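Good news from the Bralton workshop in Korkport, where the small team behind the Verska project has spent a good part of the spring teaching a robot arm to pick up the sort of thing most of us have rattling about in a kitchen drawer or at the bottom of a bag. Their results were shared in June, and very cheering they are too.

The method, which they call Rana, begins with a person guiding the arm through a job by hand while a little camera at the wrist watches everything the fingers get near. The team recorded 206 of these guided runs, all on ordinary tables in ordinary rooms, and then let the arm have a go by itself. Over 600 attempts it was given soft and crinkly packets to deal with, the kind that slide about, fold up on themselves and catch the light (anyone who has tried to open a bag of crisps quietly will have some sympathy).

The older version of the software needed two cameras, one at the wrist and one looking down from above, and it was forever being upset when somebody nudged the upper one. Rana manages with the wrist camera alone, and the team say it dropped fewer packets along the way, which pleased everybody no end. Shiny wrappers are still the hardest, particularly when several are lying together in a heap, and they'll be getting most of the attention over the next two months.
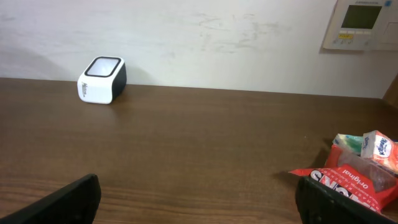 A longer write-up is promised once those trials are finished, and the team would be very glad to hear from anyone in Korkport with a spare table and a bit of patience.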